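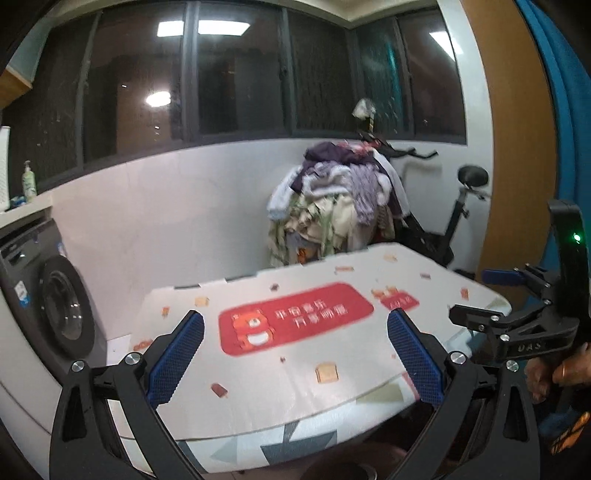

A white table with a printed cover, red banner and orange cartoon bear.

Sandstead Orthodontics Opens Second Office in Prasinbridge

PRASINBRIDGE – Well, we did it! After a lot of late evenings and more paint samples than I care to remember, Sandstead Orthodontics has a second home. Our new office at 544 Ullport Road opens its doors this November, and I'd love for you to come by and say hello.

I'm Dr. Venkatesh Hegde, and I've been straightening teeth in Sandstead long enough that some of my first patients now bring me their own kids. A good number of those families drive in from Prasinbridge, and I've heard plenty about that drive (usually from a parent who left work early and then sat behind a truck the whole way). So when the old shoe store on Ullport Road came up for lease, I called the landlord the same afternoon.

The new place has 5 treatment chairs, a room just for X-rays and scans, and parking right behind the building. We'll be offering everything we do in Sandstead: metal and clear braces, clear aligners, retainers, and early checks for younger children. Adults, please don't be shy. You're a bigger part of my day than you might think, and I have never once told a grown-up they should have come in sooner.

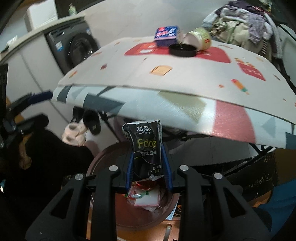 First visits are free at both offices. Plan on an hour. We'll take pictures and a scan, I'll have a good look, and then we'll sit down and talk about what I'd do and what it would cost. Sometimes the answer is "come back in a year," and that's fine too. If you do decide to go ahead, we can split the cost into monthly payments, and the front desk will call your insurance company for you so you don't have to sit on hold.

Current patients can switch to Prasinbridge whenever they like – your records will be there already, and so will I, 3 days a week. If you're happy where you are, nothing changes. The Sandstead office keeps its regular hours and its regular team.

We're also trying something new with early appointments. Both offices will see patients from 7 a.m. on certain mornings, mostly for wire changes and quick checks, so students can make it to first period. Those slots will go fast, I'm pretty sure, so ask when you book.

I want to thank everyone at Krajčí, the builders who turned a shoe store into an orthodontic office and put up with me changing my mind about the front counter (twice!). And thank you to our patients, who've been asking "is it open yet?" since the spring. Yes. Finally, yes!

To book a first visit in Prasinbridge, call the Sandstead office and ask for extension 1138, or just stop in at either front desk. Walk-ins who only want a look around are welcome too.

Media contact: Dr. Venkatesh Hegde, Sandstead Orthodontics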